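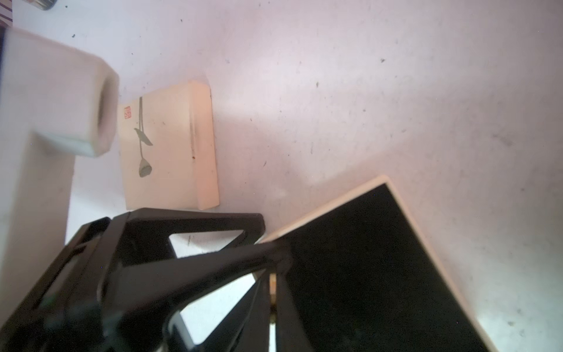 Vendwood Listing Kit review: 157 dollars to sell a house by the water?

Real Estate > Seller Tools > Reviews

Ellby, Apartment sellers' desk

I don't trust anything that promises to "stage, price and list" a home in one weekend. Vendwood sells its kit to owners who want to skip the agent, and it costs $157 before you pay for the yard sign. You get 12 templates, a pricing worksheet and access to a listing editor.

The worksheet is the weak part. It asks for square footage, view and dock access, then gives a price range so wide that my sister's condo could have sold anywhere inside it. The help page suggests you "go with your gut." I had that already.

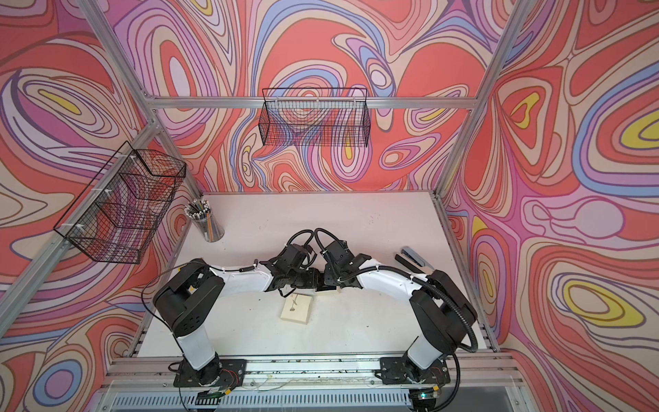
CALDEIRA – Apr 27, 2026

The editor is better. It saved my text every time and let me load 20 photos without trouble. It also kept changing "bay view" to "bayfront," a different claim and one a buyer's lawyer would enjoy. Check every line before you publish.

Support took two days to answer and sent me a link to the page I was asking about. The upgrade they offered runs to $2,000, and for that I'd talk to a local agent first.

Worth it for the disclosure checklist, maybe. Wait for a sale if you can – there was one last August.

Reviewed by Greer Purves

14 shares | 3 comments

Contact | Copyright Wavier Media | Back to top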